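Stundar linen sorting and folding work - progress note to Morkmont
Prepared by Peninah Nyamweya

Quick update, fuller numbers to come with the budget sheet. Sorry for the fragments, writing between sessions.

Work surfaces first. Old tables were too dark and too rough, small cloths snagged and the edges got lost. Went over to white tops on the wooden tables. Cost came in under the line you approved - difference moved to baskets. Wiping down at the end of each session, takes 4 minutes.
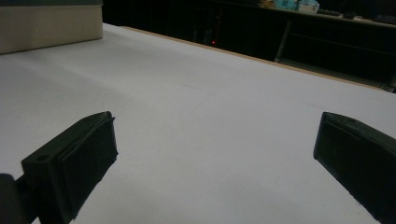
White work surface, wood edge at the far side.

Sessions: 21 done out of 33 planned. Behind by a little, mostly the delivery from Ostermann, wich came late and short. Rest of the order promised for September. Up to 1,000 cloths through the baskets by the end of the grant if we keep the current pace.

Room is still the smaller one. Dim toward the back, cables on the carpet need taping down before we add another table. On my list.
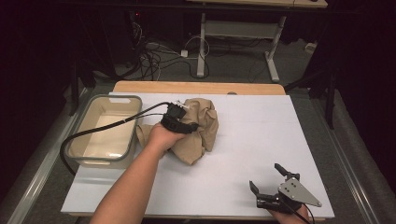 Mostska, September

Basket now goes on the left of the board, cloths come to the middle, one at a time. Crumpled ones are the slow part. The tan cloths are worst - they bunch up and the corners hide in the folds. Trying a shake first, then flat, then fold. Will report times seperately.

Beige plastic baskets with the handle slot are fine, keeping those. No more needed this period.

Still open: second table, better light at the back, your OK on moving the leftover supplies money. Need that last one before I reorder.

Peninah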